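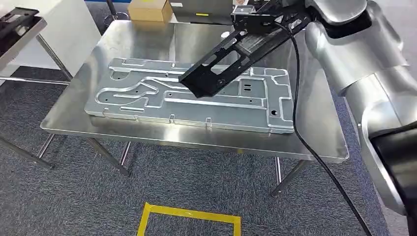

Plate on the steel table, gripper above it.

May 24, 2021

Pack work, Odport bench. Second round of conditioning on the Jenunus NiMH packs.

Started with the ten-cell packs that came back from Gourlay in October and have sat on the shelf since. Open-circuit voltage across the lot was poor, and two packs read under a volt per cell at the terminals. Those two went on the bench supply at a tenth of the rated capacity, current limited, until they held above 10 V unloaded. The charger will not start on them otherwise. It sees a flat pack as a fault and shuts the output off after the first test pulse.

Cycle used today, same for every pack: discharge at C/5 to 10 V, rest 30 minutes, charge at C/10 for 16 hours on timer, rest an hour, discharge again at C/5 and log. Fast charge is off until a pack has done two of these. The delta-V cut-off is not to be trusted on a pack that has been stored flat, as the cells come up at different times and the dip is smeared out.

Results so far, as a percentage of rated capacity on the second discharge. Pack 3 gave 80, pack 5 gave 82, pack 8 gave 56. The rest are still on charge. Pack 8 drops off in two clear steps near the end of discharge, so I would guess two weak cells and the others sound. Will cut the sleeve and measure each cell under load before writing it off.
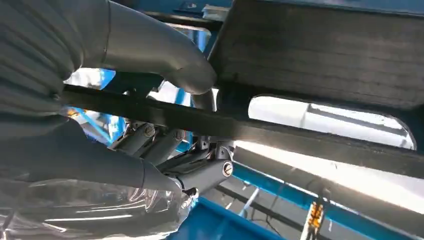

Fingers at the underside of the dark bar.

Temperature. Thermistor taped mid-pack under the outer wrap, second one on the end cell. Rise over ambient at the end of the C/10 charge was 13 degrees on pack 5, which is higher than I would like at that rate. Pack 3 was well below that. Either pack 5 was full several hours before the timer ran out or the thermistor was sitting against the nickel strip. Moved it and will repeat. If the figure stays up, shorten the timer to 14 hours for all of them.

Charger. The Lastivby unit reads a little high on its own display. Checked against the bench meter at three points, and the error is a steady offset, so it can go in the spreadsheet as a correction. The log files carry the uncorrected value - do not compare them with last year's without adjusting. Output ripple is fine. The fan is noisy at low speed but the airflow feels normal.

Leads. The crimps on the blue-sleeved discharge lead were warm at C/5. Measured almost 80 mV across one connector pair, pulled it apart and found the female contact had opened up. Replaced both halves, and the drop is now too small to bother with. Any capacity figure taken with the old lead by terminal voltage at the load end will be slightly low. Today's three were taken with separate sense wires and stand as they are.

Self-discharge. Packs 3 and 5 are to be left on the shelf fully charged, not connected to anything, and read again after four weeks. Label with date and resting voltage. Please do not top them up.

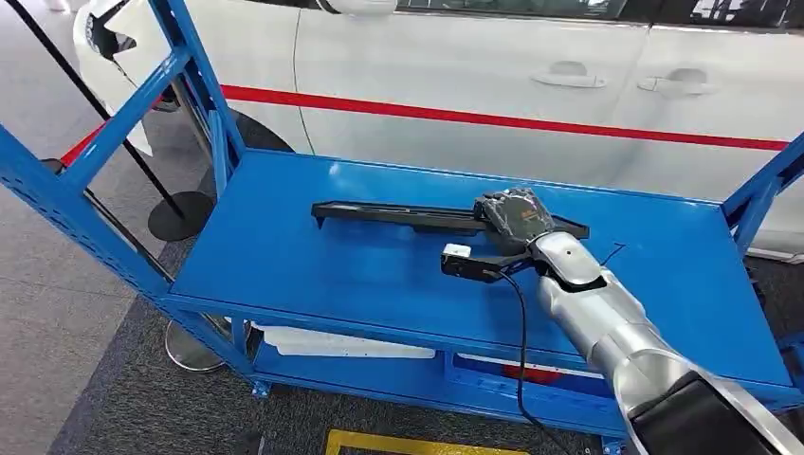
To do

Open pack 8, number the cells from the positive end, load test each one at 1 A for a minute.
Repeat pack 5 with the thermistor moved.
Second discharge on the remaining packs once the timer is done.
Order female contacts and more of the wide heat-shrink, the clear sort.
Put the display offset for the Lastivby charger on a label on its lid.
Ask Gourlay what state of charge the packs were in when they were sent.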